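共同作業者募集:中古デスクトップPCの分解・部品回収セル(共有工房Riis)

募集人数 2名
期間 10月末まで。作業は週1回、1回4時間
場所 共有工房Riis 1階奥の作業台
報酬 なし。交通費は実費支給。部品代は主催側で負担

作業の概要
協働型アームを用い、タワー型PCからメモリ、ケーブル、電源ユニットを順に取り外す工程を組む。筐体は側板を外し、横倒しで溝付きアルミ定盤に置く。現在は内部の配線が残った状態での把持位置の教示を進めている。担当範囲は治具の設計と組付け、教示点の作成、動作ログの整理。プロジェクト名はJultwood。
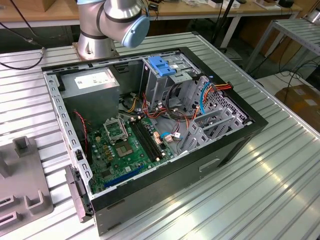

Gyu-bin Gilからは、メモリより先にケーブルの経路を決めないと教示点を全部取り直すことになる、治具担当と教示担当は同じ日に来てほしい、との意見が出ている。これを受け、作業日は2名共通とする。

応募条件
・六角レンチ、トルクドライバーの使用経験
・Pythonで短いスクリプトを読み書きできること
・3D CADの基本操作(ソフトは問わない)
・アーム操作の経験は不問。初回に安全講習を行う

作業上の規則
教示中の速度は上限の10%に固定する。非常停止ボタンの担当を必ず1名置き、自動運転中は定盤の縁に手を置かない。電源ユニットは取り外しのみとし、開封しない。通電したままの筐体は扱わない。長袖の場合は袖口を留めること。

貸与品
保護メガネ、静電気対策リストストラップ、工具一式。ノートPCは各自持参。

応募方法
氏名、参加可能な曜日、これまでの製作物の概要(80字以内)を、工房受付の申込票に記入して提出。締切は2023年6月16日。選考後、Young-sook Heoから連絡する。作業前の見学は受付で申し込むこと。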